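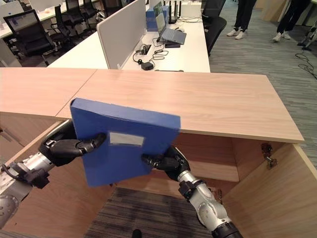

We're further along with the Skedberg office move than I expected – 183 of the old project files are sorted, and the Salameh grant papers are done! The plan is for everything to live in the light-wood cabinet under the counter, in blue cardboard file boxes like this one, which still has a blank label. Labels are my November job. We've spent 900 of the budget so far, mostly on shelving, and I'd love 8 more boxes before the Flosix records arrive.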